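How I Get a Table Full of Odds and Ends Cleared Before Dinner

Posted in: Tidying, Kids' Stuff

If your table is anything like mine, it collects things. Small things, mostly, and none of them belong together! I used to sweep the whole lot into a drawer with my arm, and then around 50 of those drawer trips later I had a drawer that wouldn't close. So I changed how I do it, and it takes me about as long as the pasta water takes to boil.

What you need: two shallow boxes, a mug for pens, a small dish with a lid, and a damp cloth. My boxes are old Kelwood shoe boxes with the lids torn off, nothing fancy.

Step 1. Spread everything out. I know, it feels backwards, but piles hide stuff. Give each thing its own bit of table so you can see it.
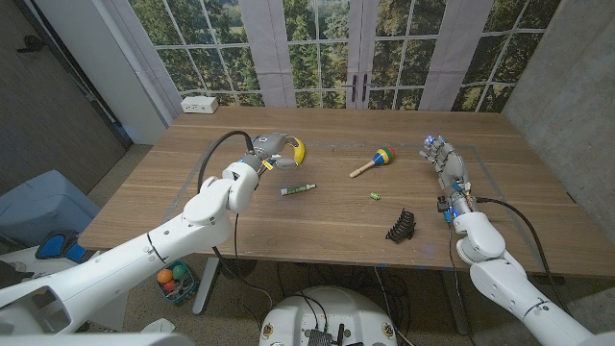 Toy banana, marker, striped maraca, hair clip and one tiny green thing, ready for sorting.

Step 2. Toys first, they're the biggest. Play food goes in box one. Anything that rattles or shakes goes in box two, and I keep the music box up on a shelf (my neighbor Oanh works nights, so maracas at 7 in the morning are not popular).

Step 3. Markers next. Push the cap until it clicks, scribble on an old envelope, and if it's dried out, toss it right then. Don't put it back "for later." I did that for years. The good ones go in the mug, tip down.

Step 4. Hair things. Clips with teeth love to grab onto yarn and doll hair, so I keep them well away from the toys. Ours live in a basket by the bathroom mirror.

Step 5. The mystery bits. You'll always have a little something left that you can't place. Into the lidded dish it goes, and in June I empty the dish and start over. My friend Birgit glues hers onto birthday cards, which I love, but I don't have the patience.

Step 6. Wipe the table, corners too, and carry the boxes off before you sit down. If they stay on the table they just fill up again with mail.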